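We use cookies to help this site work and to see which pages people read. Accept all | Manage settings

Huvomdale Community Archive: storage and backup work
Progress report to the Ellwood fund, second half of the grant
2018-12-19
From: Catriona Hepburn
Shares 4 | Comments 0

Murdo, sorry this is short notice and in bits. You asked for where we are, what's spent, what's slipped. In that order more or less.

Where we are

Old store emptied by the end of November. That was the big one. Everything that lived on the two desktop machines in the back office is now copied to the drive rack, and the desktops are switched off. Not thrown out yet, Keir wants one more look through them in the new year before they go anywhere.

Scanned photographs all across. Parish maps all across. Oral history recordings mostly across, see below. The newspaper cuttings were in three different folder layouts depending on who did the scanning, so Malachy Ó Dálaigh has been going through renaming as he copies. Slow but it needed doing, and we'd said in the bid that we would.

Total items moved and checked so far is 2,920. Target in the bid was 4,000 by the end of the grant. So behind, but not by as much as it felt like in the autumn.

Drives and carriers

Each drive gets fitted in its carrier, carrier goes in the rack, then a full read test before anything of ours goes on it. We got caught out early on by skipping the test on one drive and losing an afternoon's copying. Nothing lost for good, the originals were still there, but we don't skip it now.

Labels are the thing I'd do differently. We began with paper ones and they curl up and fall off. Eun-seong Ban has since written up a proper sheet that says which drive is in which bay, what's on it and when it was last tested. One copy pinned up next to the rack and one in the office. If you take a drive out you write it on the sheet, if you put one back you write that too. Sounds fussy. Has already saved us once when two carriers got put back the wrong way round.
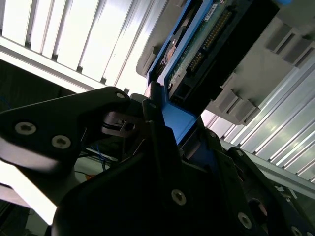 Spares are in the metal cupboard, in their bags, and the cupboard is locked. Keir has one key and I have the other. The cost of the spares is in the equipment line and not under running costs, which I know is different from the first report. Your finance people asked for it that way so I've moved it, the overall total doesn't change.

Second copy

The second set goes to the Astomham branch library, who have let us have a shelf in their locked room. First batch went over in November. Next lot should of gone this month but the branch is shut for the boiler work, so it'll be January now. Until then the second set of the recordings is only in the office, which I'm not comfortable with and have told Keir so. He is taking a set home over the break as a stopgap. Not ideal, will be tidied up as soon as they reopen.

Money

Equipment line is spent bar £500, which I'd like to hold back for replacement drives if you're happy with that. We looked at putting it towards a longer support deal on the Rillotik software but the price went up and we can manage without. Travel underspent. Staff time is bang on. Full sheet attached with the receipts, one receipt missing (carrier screws, small amount), have asked the shop for a copy.

What's slipped

- Oral history. Some 300 of the tapes were digitised years ago at too low a quality and will need doing again. Didn't know that at bid stage. Malachy reckons it's spring before they're finished.
- Public catalogue page. Not started. Couldn't really, until the renaming was done.
- Training evening for the other local groups. Had a date, had to cancel it, the room was double booked. Will rebook for Febuary.

What I need from you

A yes or no on holding back the £500. Also whether the catalogue page can move into the extension period or if it has to be a seperate request. If it's a separate request please send me the form, the one on the website is last year's.

Eun-seong is covering the inbox over the break so copy her in on anything urgent. I'm back in the first full week of January and will send the updated item count then.

Catriona

Sign up to our newsletter for news from the archive. Enter your email address | Subscribe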